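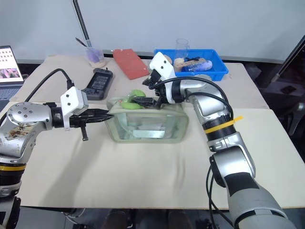
Every few months somebody asks me if a machine can do the chores at home yet. I work with small automation for shops, so people think I must know. I will try to give a careful answer in some short posts. (1/15)

First, my position. I am not against robots and I am not selling them. I worked four years at Bozsik, where we packed garden supplies, and now I help small workshops in Drendgate decide what to automate and what to leave to hands. (2/15)

The chore I always ask about is the most boring one: take a thing, put it in a bin, take it out again. If you look at your day at home, it is a very large part of it. Toys, laundry, groceries, dishes. All of it is a thing and a container. (3/15)

For a person this is so easy that we have no good words for it. You do not say "I closed my fingers with the correct force." You say "I put it away." When you must explain it to a machine, you discover how many small decisions were inside. (4/15)

Where is the edge of the bin? Is the thing soft or hard? If it is curved and has bumps, which side do I hold? If it leans on the rim, do I push it or lift it? A child of three answers these without stopping the conversation. (5/15)

Clear plastic is a special problem. A camera often sees what is behind the wall of the bin and not the wall. I have watched a good arm push its fingers into the side of a clear box again and again, very politely. With a blue box it made no mistakes that morning. (6/15)

So when you see a demonstration, look at the container also. Is it a solid color? Is it fixed to the table? Both of these make the work much easier, and I think it is fair to ask. (7/15)

Some numbers from my own notebook, not from science. Last May at a workshop in Saludholm we tried a simple sorting job, one arm, mixed small items into bins. We made 196 tries. The arm finished 84 without help. (8/15)

Then we changed only the items, so that all were the same shape and came in the same direction. We made 100 new tries and it finished 98. The arm was the same, the program almost the same. The owner said "so I must clean up before the robot can clean up" and I had no answer for him. (9/15)

This is why the shop floor is ahead of the house. In a shop you can decide where everything is. In a house, a cup with something in it stands next to a cable, next to a tray of parts, next to a laptop, and tomorrow all of it has moved. (10/15)

Two arms help more than I expected. I used to think the second arm was for show. But try to put away the groceries with one hand in your pocket. The bag slides, the box turns. One hand holds the world still and the other one works -- we all do it without noticing. (11/15)

Two arms also bring new trouble. They must not hit each other, the cables need room, and the table fills up fast. In the Skutenel project we spent more days on cable routing than on the grippers. I still have the drawings, they look like spaghetti. (12/15)

About speed. Many people say "it is slow but it can work at night." For some chores this is true and I like it. But a slow machine which drops one thing on the floor at two o'clock has finished its night at two o'clock. Please ask always what happens after the drop. (13/15)

My answer as of today, February 3, 2018: for a shop with the same parts every day, yes, look at it seriously and calculate. For a kitchen or a child's room, not yet. One task on one table, perhaps. The whole room, no. (14/15)

If you have a small shop and a job like this, write me what the items are and what they go into, with sizes if you can. In 40 percent of the cases I looked at last year, a better shelf solved it, and a shelf is cheap. I answer slowly but I answer. (15/15)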